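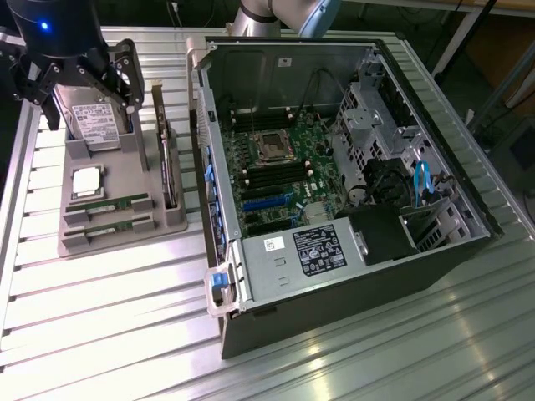 Robotic computer assembly

Encyclopedia > Automation > Shop-floor chores

Robotic computer assembly is the use of robot arms to put together desktop computers from loose parts. It is often cited as proof that machines are ready for general bench work, a claim that remains doubtful.

Most test cells make the job easier before the robot starts. The processor, memory modules and hard disk drive wait in a shaped tray, each in a known position, and the tower lies open on its side. A person usually loads the tray, and that labor is seldom counted.

Gripping a drive by its edges is the simple part. Seating memory takes firm, even pressure, and cables bend in ways that are hard to predict. In February trials at Garthorpe, led by Ilaria Bortolotti, a two-arm cell was given 12 cable connections per computer and needed human help on most machines. Holger Kvam, a critic of the trials, argued that a trained worker would have finished sooner — and without the tray.

See also: Bin picking; Cable routing

Contact | Copyright | Back to top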